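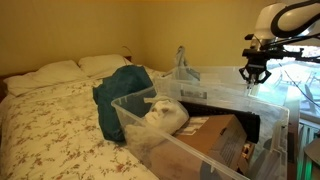 Unathi Khumalo maintains that a clear bin should be packed by weight and then by shape, with contents lists left for last, and I would like to know whether that holds for mixed loads. Her advice was given in August in the thread on moving books. Mine is a different case: one white mask, one cardboard box, one flat black item that stands taller than the box, and an amount of plastic bagging. A second clear bin is to be filled afterwards.

Both bins go by van from Seson to Hokov and then into an unheated store until spring. The carrier's limit is 20 kg per container. I have no concern about the weight. My concern is the mask, which has a nose that projects and would take the load if anything shifted.

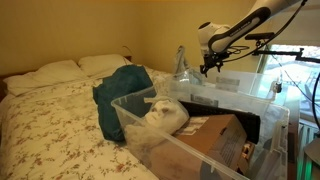 The store also charges by the shelf, so I would prefer not to buy a third bin only for the mask. Specific points on which I would like an opinion:

- whether the mask should travel face up or on its side
- whether the plastic should stay on it during storage
- whether the flat item should stand against the wall of the bin or lie on the base

Asked by: marrowfat, 2 Oct 2022

dunlin_k

Face up, nothing on top. Fill the hollow at the back with crumpled acid-free tissue until it supports its own shape when pressed lightly with a palm. A mask on its side rests on one cheek and the rim, and over several months a thin shell can take a set from that.

Plastic is acceptable for the journey. For storage, take it off or at least leave it open. In an unheated room the temperature swings and a closed bag holds whatever moisture went in with the object. Tissue first, then a clean cotton cloth, is the usual arrangement.

Put the box in first, at one end, long side against the wall of the bin. Then put a piece of stiff card between the box and the mask, cut to the inner height of the bin. The card does more than any amount of loose bagging, as bags compress and the box then has room to slide.

The flat item can stand if it is wedged along its full length and the lid closes without touching it. If the lid touches, lay it on the base with the box on top, provided the box is light and the item has no keys or screen facing up.

As to Unathi's rule, weight first is correct. Shape second only works where the contents are all rigid.

pelham22

Just use towels. I moved to Dokano with everything in towels and lost one mug. Don't stack the bins.

ostler

Partly disagree with the above on stacking. Two bins of the same pattern can be stacked if the lids lock and the heavier one is underneath. Different heights are fine, different footprints are not. Check for a load rating moulded into the base - some have none, and those I keep to one layer.

Label the short end as well as the lid. On a shelf you will only see the end.

Help pages > Storage and moving > Packing > Fragile items in clear bins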